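Vesance, Evenings

By the spring I had taught the arm to do a good many things, if taught is the word, and I had come to believe that it learned best from me after supper, when the rest of the building had gone home and I could talk to it without lowering my voice. I would sit in the next room with the two handles in my lap, and whatever my hands did out there its hands did in here, half a breath behind, like a child copying its grandmother over a bowl of dough.

The task that month was blue sheet. That was how it was written on the schedule, just those two words, and below them the number of times we were meant to do it, 400. Take hold of the bottom of the sheet, fold it up, press it, let go. My mother could have done it in the dark with a baby on her hip – she had folded linens at the Ekura Hotel every summer from June until the leaves turned – and so I had supposed, walking in, that I could do it too.

Well, I couldn't, and for the first 16 tries I was so ashamed of myself that I wrote my notes in pencil. I pinched too hard, or I came in too high, or I let go out of plain nervousness. What I had to learn, and it took me most of a week, was that you can't feel a thing through those handles. You have to watch the edge instead, and wait for the curl to tell you how hard you're leaning on it. My mother used to say that cloth will let you know. I had always taken it for one of her sayings and had never thought it might be instructions.

So I slowed down. I hummed, too, the same long tune she used to hum over the ironing, and by number 248 I noticed that I was folding in time to it, and that the arm, being so faithful, was folding in time to it as well. It had a little pause in the middle, where she used to stop for breath. I thought about going back and doing those ones over, clean, without the pause, and I had my hand on the switch to do it. Then I put both hands back on the handles, shifted my chair closer to the screen, and brought the yellow fingers up to the bottom of the sheet again.
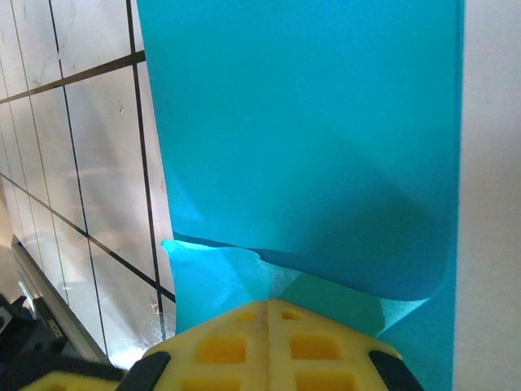 I did 410 in the end. The ten extra weren't on the schedule, and I never wrote them down, in pencil or otherwise. When they ran the arm by itself the following month, with me standing at the back in my coat and the handles hanging on their hook, it reached out and took up the edge and started its fold, and halfway along it stopped, for about as long as it takes a woman to draw a breath, and then it went on.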